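How to Set Up a Loadout in Skuvora Before Your First Ranked Match

Home Guides How to Set Up a Loadout in Skuvora Before Your First Ranked Match
By Wagner Assunção, 1/6/19

Ranked mode in Skuvora opens at level 30. You can enter with the default loadout, but it has no answer to shields, and most teams on the Esorness map run at least one. Set yours up first.

Open the main menu and go to Armory, then Loadouts. You get 4 slots. Pick an empty one and give it a name you will recognize in the match lobby, where the list is small and the timer is short.

Choose your main weapon. The Mowat rifle is the safe pick for new players. It does steady damage at medium range and reloads quickly. If you already have more than 700 credits, buy the long barrel before anything else.
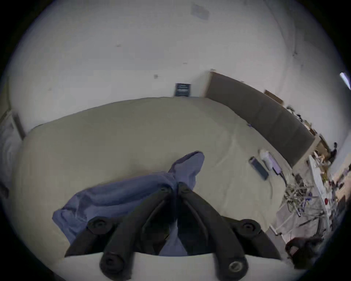 Issue 8, page 30

Next, pick a gadget. Take the Mulier charge if your team has no shield breaker. Hold the gadget key to aim it and let go to throw. A quick tap drops it at your feet, so practice in the training range a few times.

Perks come last. Put your first points into reload speed and leave the movement perks for later. Points can be reset for free until you finish your placement matches. After that, each reset costs credits.

Press Save before you back out. The game does not ask, and changes are lost if you leave with the Escape key. When you queue, check that the new slot is highlighted in the lobby. The game sometimes goes back to the first slot after an update.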